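4.2 Handling rules for the disassembly cell

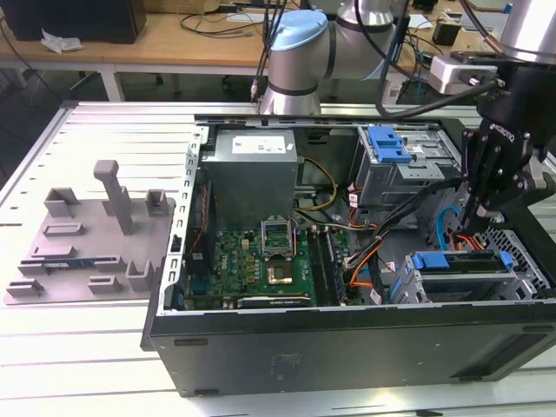

The rules used at the Danalville cell were written before any trials were recorded, and were revised once, in May, after the Povton group asked for clearer limits on shared reach. They apply to any task in which two arms work over the same open computer case.

Only one arm may have its fingers below the rim of the case at a time. The other holds at a parked height and does not move until the first has cleared the rim. Closing force is set per part class and is not changed by the operator during a run. Cables are treated as obstacles unless the task names them, and a run is stopped if a cable is pulled taut. Small boards go into a slotted holder, never onto the bare table.

An operator stays within reach of the stop button for the whole run. Before each session the operator checks the fixture plate for movement and signs the log. We logged 926 runs under these rules, of which 57 were stopped by the operator. Stops were labelled by cause using the scheme of Dal Bello (Section 3.1), and Figure 2 gives the layout of the cell during a run on a desktop tower.

Figure 2. Desktop tower on its side with the side panel off, gripper fingers reaching into the case. The fixture plate is at left.

Stopped runs were kept in the data set and marked as such. They were not repeated on the same unit.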